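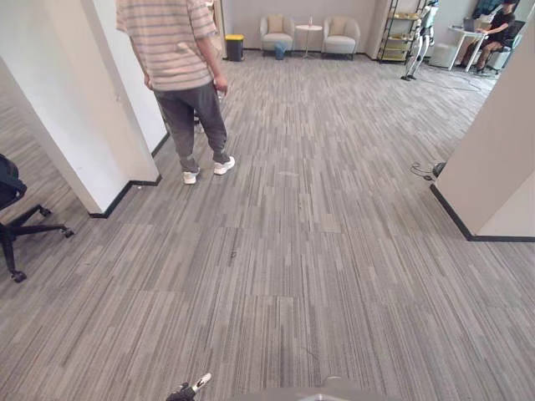 사무실에서 유독 옆 사람 통화 소리가 거슬리는 까닭은 무엇일까요?

말소리에는 뜻이 들어 있어서, 듣지 않으려고 해도 머리가 저절로 따라가며 알아들으려 하기 때문입니다. 에어컨 바람 소리는 한참 켜져 있으면 잊어버리지만, 누군가 "그래서 그 사람이 뭐라고 했냐면요" 하고 말을 꺼내면 그다음이 궁금해집니다. 통화는 한쪽 말만 들리니까 나머지 반쪽을 우리가 상상으로 채우게 되고요.

트인 사무실의 소리 이야기, 발표자 노트
2021년 1월 14일, 플라댄스(Pladance) 사내 공부 모임

여는 말

(물 한 모금 마시고 시작. 마이크 켜졌는지 꼭 확인할 것.)

다들 점심은 잘 드셨지요. 밥 드신 직후에 소리 이야기를 하려니 자장가가 될까 봐 걱정이 조금 됩니다. 졸리신 분은 편하게 뒤쪽에 서서 들으셔도 괜찮고, 커피를 더 가져오셔도 괜찮습니다. 저는 말이 좀 길어지는 편이라 시계를 앞에 놓고 하겠습니다.

오늘 이야기는 제가 이사 온 뒤로 줄곧 마음에 담아 두었던 것입니다. 예전 사무실은 방이 잘게 나뉘어 있어서 답답하다는 말이 많았는데, 막상 벽을 걷어 내고 나니 이번에는 시끄럽다는 말이 나왔지요. 저도 그 말을 한 사람 가운데 하나입니다. 그런데 "시끄럽다"는 말을 붙들고 가만히 들여다보니 그 안에 서로 다른 불편이 여러 가지 섞여 있었어요. 그걸 좀 풀어 보려고 합니다.

(여기서 손을 들어 달라고 청하기. 헤드폰을 끼고 일하는 분? 음악 없이 끼고만 있는 분? 두 번째 질문에서 웃음이 나오면 잠깐 기다리기.)

첫째 이야기: 크기보다 뜻

소리가 크면 방해가 된다고들 생각하시는데, 제 경험으로는 꼭 그렇지가 않습니다. 저는 어릴 때 시장 근처에서 살았거든요. 창문을 열면 하루 종일 와글와글했는데도 숙제를 잘만 했습니다. 사람 목소리가 잔뜩 겹치면 한 마디도 따로 알아들을 수가 없고, 그냥 파도 소리처럼 됩니다. 그런데 조용한 도서관에서 뒷자리 두 사람이 소곤소곤하기 시작하면, 그 작은 소리 때문에 같은 줄을 세 번 네 번 다시 읽게 됩니다.

그러니까 조용한 사무실일수록 말 한 마디가 멀리 갑니다. 오전 일찍, 아직 사람이 적을 때 오히려 통화 소리가 또렷하게 들리는 것을 느끼신 분이 있을 겁니다. 배경이 낮으면 낮을수록 말이 위로 톡 튀어나옵니다.

(이 대목은 천천히. 지난번 연습 때 너무 빨리 넘어가서 듣는 분이 어리둥절해하셨음.)

둘째 이야기: 소리는 어디로 가는가

소리가 방 안에서 하는 일은 크게 보면 참 단순합니다. 딱딱한 데 닿으면 튀어 나오고, 푹신한 데 닿으면 조금 먹히고, 가로막는 것이 있으면 돌아서 갑니다. 돌아서 간다는 부분을 많이들 잊으세요. 책상 사이에 칸막이를 하나 세우면 다 해결될 것 같은데, 앉은 사람 눈높이보다 낮은 칸막이는 목소리에게 그냥 낮은 울타리나 마찬가지입니다. 천장에 한 번 부딪혀서 사뿐히 넘어오지요.

그래서 천장이 중요합니다. 바닥은 그래도 의자도 있고 가방도 있고 사람도 있어서 소리가 이리저리 흩어지는데, 천장은 넓고 반반하고 아무것도 없는 경우가 많습니다. 소리 흡수하는 재료에 돈을 쓸 일이 생기면 저는 늘 위부터 쳐다보시라고 말씀드려요. 바닥에 푹신한 것을 깔면 발소리와 의자 끄는 소리는 꽤 줄어듭니다. 다만 말소리까지 그걸로 잡히기를 기대하시면 실망하십니다.

(손뼉 한 번 치기. 울림이 들리면 그걸로 설명하고, 안 들리면 "이 방은 괜찮은 편이네요" 하고 넘어갈 것.)

한 가지 더 덧붙이자면, 방음과 흡음을 섞어 쓰시는 분이 많습니다. 방음은 소리가 옆방으로 넘어가지 못하게 하는 일이고, 흡음은 같은 방 안에서 울림을 줄이는 일입니다. 벽에 얇은 스펀지를 붙여 놓고 옆방 회의 소리가 왜 그대로냐고 물으시면 스펀지가 좀 억울합니다. 스펀지는 제 할 일을 했고, 소리는 문틈으로 샌 것이니까요. 회의실이라면 문 아래 틈부터 손을 넣어 보세요. 손가락이 들어가면 목소리도 다 나갑니다.

셋째 이야기: 우리가 해 본 것

여기서부터는 우리 이야기입니다. 내부에서는 스톨로(Stollo)라고 부르는 작은 실험이었지요. 지난 6월에 시작했고, 장비도 예산도 변변치 않았습니다. 야첸코(Yatsenko) 층이라고 부르는 위층 공용 공간에서, 13일 동안 자리 쓰는 방식을 바꿔 보았습니다. 전화를 자주 하는 분들을 복사기 쪽으로 모으고, 글을 쓰거나 검토하는 분들을 반대편으로 옮겼어요.

그동안 짧은 메모를 자유롭게 남겨 달라고 부탁드렸는데, 모인 메모가 811장이었습니다. 제가 그걸 주말에 식탁에 펼쳐 놓고 다 읽었습니다. 식구들이 밥 먹을 자리가 없다고 해서 혼이 좀 났고요. 읽다 보니 소리 이야기를 적어 달라고 했는데 소리 이야기가 아닌 것도 참 많았습니다. 누가 지나갈 때마다 고개를 들게 된다, 등 뒤가 트여 있어서 불안하다, 통화를 하고 싶은데 눈치가 보여 계단으로 나간다, 이런 것들이요.

저는 마지막 것이 제일 마음에 걸렸습니다. 시끄러워서 괴로운 사람만 생각했지, 내 소리가 남을 괴롭힐까 봐 괴로운 사람은 미처 생각을 못 했거든요. 겨울에 계단에서 외투도 없이 통화하는 분을 보면 이제는 그냥 지나치질 못하겠습니다.

(여기서 잠깐 쉬기. 물.)

결과를 말씀드리면, 자리를 바꾼 것은 반쯤 좋았고 반쯤 불편했습니다. 조용한 쪽은 집중이 잘된다는 메모가 늘었는데, 옆 팀에 물어볼 것이 있을 때 멀어서 귀찮다는 메모도 같이 늘었어요. 통화하는 쪽은 서로 소리를 내니 마음이 편하다고 했지만 오후 늦게는 지친다고도 했습니다. 저는 이걸 성공이라고도 실패라고도 부르지 않으려고 합니다. 측정기로 잰 것도 아니고, 여름이라 휴가 간 분도 계셨으니까요. 자리를 원래대로 돌린 뒤에 무엇이 아쉬우셨는지는 따로 여쭤 보지 못했는데, 그건 제가 게을렀습니다.

넷째 이야기: 내일부터 해 볼 만한 것

거창한 공사 이야기는 시설 담당 쪽에서 따로 하실 테고, 저는 돈이 거의 안 드는 것만 말씀드릴게요.

통화할 때 벽을 보고 하지 마시고 책장이나 외투 걸린 쪽을 보고 해 보세요. 목소리는 입이 향한 쪽으로 제일 세게 나갑니다. 맨벽에 대고 말씀하시면 그대로 동료들 등으로 되돌아가요.

헤드셋을 쓰실 때는 한쪽 귀를 열어 두시면 좋습니다. 양쪽을 꽉 막으면 자기 목소리가 잘 안 들려서 저도 모르게 커집니다. 저는 이걸 집에서 배웠습니다. 화상 회의를 하는데 아래층에서 조용히 해 달라고 올라오셨거든요. 얼굴이 다 화끈했습니다.

휴대전화는 책상 위에 바로 놓지 말고 수첩이나 천 위에 올려 두세요. 책상판이 북처럼 울려서 진동 소리가 오히려 벨 소리보다 멀리 갑니다.

조용한 시간을 정하는 것도 방법인데, 길게 잡으면 금방 흐지부지됩니다. 하루에 약 2시간이면 넉넉하다고 봅니다. 시간대는 팀마다 정하시는 게 좋겠어요. 전화가 몰리는 시간에 억지로 조용히 하자고 하면 계단만 붐빕니다.

그리고 말을 거는 법도 한번 이야기해 보셨으면 합니다. 헤드폰을 끼고 있을 때 어깨를 톡톡 쳐도 괜찮은 분이 있고, 깜짝 놀라서 싫은 분이 있습니다. 메신저가 편한 분도 있고, 메신저가 더 정신없다는 분도 있고요. 이건 정답이 없으니 서로 한 번은 물어보셔야 합니다.

(시간이 모자라면 휴대전화 이야기를 빼고 이 대목은 꼭 남길 것.)

질문이 나올 만한 것

백색 소음 기계를 사면 어떠냐는 질문이 아마 나올 겁니다. 말소리를 덮는 데에는 도움이 될 때가 있다고 답하기. 다만 너무 크게 틀면 다들 목소리를 높여서 헛일이 되고, 그 소리 자체를 못 견디는 분도 계시니 한쪽 구석에서 작게 시험해 보자고 말씀드리기.

화분 이야기도 나올 텐데, 화분 몇 개로 울림이 눈에 띄게 줄지는 않는다고 부드럽게 말씀드리기. 보기에 좋고 마음이 편해지니 두시는 건 대찬성이라고 꼭 덧붙이기. 지난번에 앞부분만 말했다가 화분 키우시는 분들이 서운해하셨음.

재택근무 이야기로 번지면 그건 다음 모임 주제라고 말씀드리고 메모만 받아 둘 것.

남은 시간에는 위층으로 같이 올라가서 통화하기 편한 자리를 직접 찾아보기로 함. 엘리베이터는 점검 중이면 계단으로. 메모지와 펜은 입구 탁자에 있음.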